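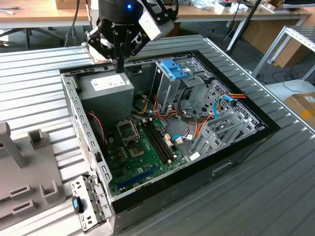
Tuesday, log review for the Flemeo classroom pilot. Pulled 732 session records and dropped 88 that had no student action after login, mostly tabs left open on the shared machines. The unit under test is hardware basics, where students work out which part of a computer does what before they are given any names. Screen 3 needs a view into a desktop tower lying on its side with the side panel off and the power supply in the upper left corner, label facing up. Students tap the part they think the wall power goes into. The old screen used a line drawing, and the logs show long pauses there.

Median time on screen 3 was 267 seconds, far above the rest of the unit. Zihan Jin thinks the hint button is the cause — it opens the glossary, and students stay in the glossary. I think the prompt is too long. Both can be tested in the same build.

Changes for next build:
Hint opens a single sentence, no glossary link.
Prompt cut to one line.
Log glossary open and close as separate events. Currently only open is stored, so time in the glossary can't be separated from time on task.

Xiaoyan Cao asked whether the peer comment panel should stay on during the unit. Left it on for the Restside group, off for Staken. Comment text is not scored.

Open: the export still garbles the š in Lukoševičius in the teacher column. Encoding is set on our side, so check the import step.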